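What Is a Semester?
By Faith Kashindye
March

A college year is usually cut into parts. When there are 2 main parts, each one is called a semester. One runs from late summer to winter, and the other runs from winter to spring.

Students pick new classes each semester. A class might meet a few times a week, and it ends with a test, a paper or a project. Then the student gets a grade and moves on to something else. 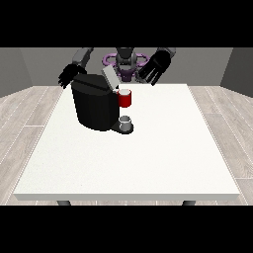
Faith Kashindye

Each class is worth a number of credits. Credits are like points you save up. A class that takes more hours each week is often worth more credits — a science class with a lab, for instance.

To finish, a student has to save enough of them. At Kirui College, a small school with nearly 1,000 students, the number is 88. Other colleges ask for more.

Students also choose a major. A major is the subject they study most, such as history or math. They still take classes in other subjects, and they can change their major if they find one they like better.

Some colleges have a short summer term too. At Kirui it lasts 7 weeks, and students take one class at a time.

Last updated: March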